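3 February 2026

Power strips again. I've been at Skedell long enough to remember when we hired two people to sort returned goods, and they were good at it, and now we have arms and all of us sit behind glass teaching the arms to do it. Maxence Chauvin calls this "moving up." He said it again this morning with his coffee in his hand. I asked him up to what and he laughed like I was kidding.

I had the desk side first thing, so I was checking clips while the others drove. My count of rejects is 76 since I started on this task. Maxence wants 1,000 good ones by April. He has it written on the wall by the kettle. I don't know who picked that number, and neither does he. 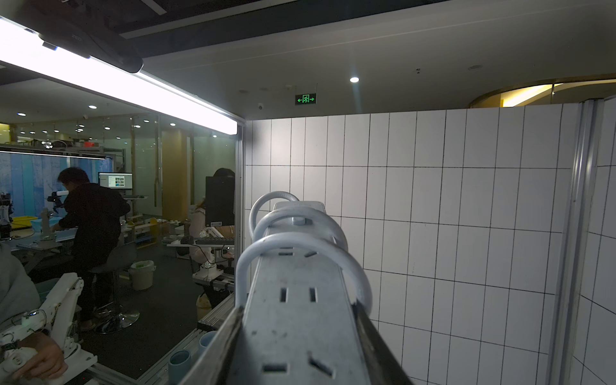 Strip, cables, everybody at it. The lab on the other side of the glass.

Yi-chun Yen had the handles most of the morning. She's better than me by a mile. She used to do repair work at Clotside, with a real bench and her own tools, and she told me at lunch that what she misses is being allowed to finish something. Now she picks up a plug, puts it down, resets, does it again. She's paid a bit more than she was there. She said that too, to be fair to the place.

My shoulder is bad again. Twenty minutes is supposed to be the limit on the handles before you swap, and we never swap at 20. Wrote it on the sheet anyway.

After lunch they switched the layout.
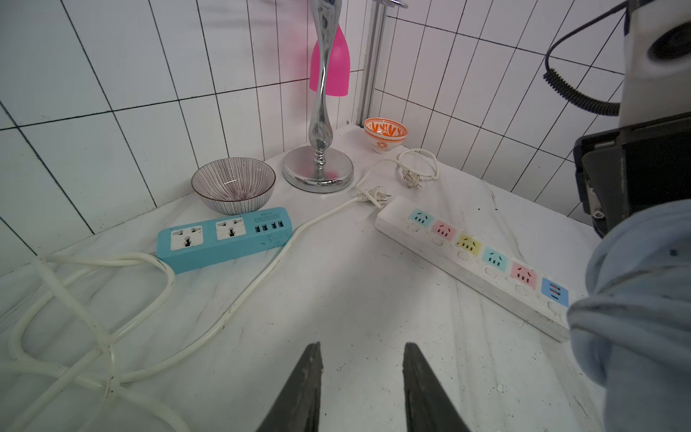
Maxence thinks the mess is good for it, the more cables the better, and maybe he's right. I still think a kid on a summer job would learn this in one afternoon and then go home and do something else. The Palenen people are coming to look at it soon and I expect they'll get shown the best clip and not my 76. I'd like somebody to ask how many hours of Yi-chun are inside that one clip.

What bugs me is the talk about freeing us from dull work. This is the dullest work I've ever done. It's the old job with the deciding part taken out.

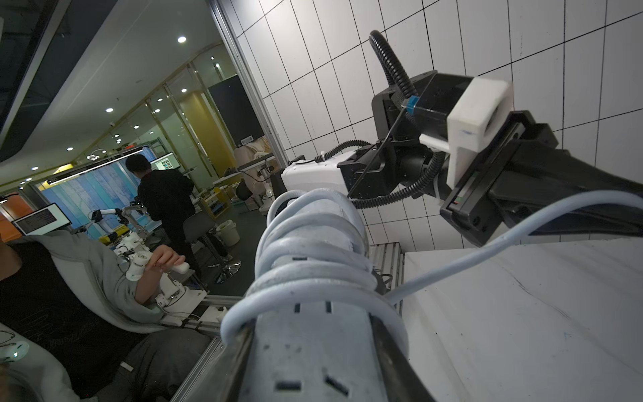
SKEDELL / Handling Team, Day Shift

That's how the new sign-in sheet has us. We were Returns before. No meeting about it, just a new heading.

Asked Maxence what happens to Handling when the arms can handle. He said there will always be another task. Could be. Yi-chun didn't look up.

Need to call Đỗ about the car, and buy the stuff for my shoulder.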